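Category: Demo Setups / Simulation

Ticket: mug demo stalls at the drawer. Reported by the Mostia front desk while preparing for the February open day. The big screen runs the Dimotix tabletop simulation, and visitors are meant to watch a full pick from start to finish. On the morning test the run stopped partway and the viewer went gray. Controller log showed a timeout at step 800 of 1000.

First check was the approach. Gripper over the gray mug, top drawer of the cabinet already open. No contact warnings up to this point.

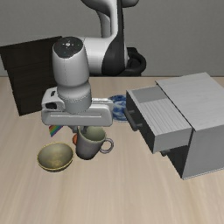

2 min read

Restarted the viewer and loaded the same scene file. Grasp check passed. The step limit had been left at 800 from an older Divimitz demo, so the planner had no time for the last part of the move. Raised it to 1000 and cleared the cache.

The next question was clearance. The mug has to stay clear of the open drawer, and it rides at a tilt once it is off the table.

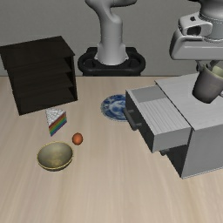
Filed under: Motion and Grasping

Ran the scene 14 times with the new limit. No timeouts. One run was slow to start – that was the projector laptop on battery saver, now switched off. Camera two was also checked, as it is the view going up on the side screen. It shows the fingers on the side of the mug well enough for people in the back row.

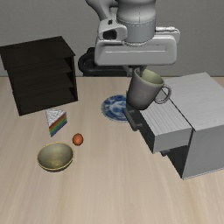
Bermúdez replied that the limit should be saved in the demo profile too, or it will go back to the old value at the next reboot. Done, saved as profile 104. Leaving the ticket open until the afternoon tour is over.

Last updated: February, 4:40 p.m.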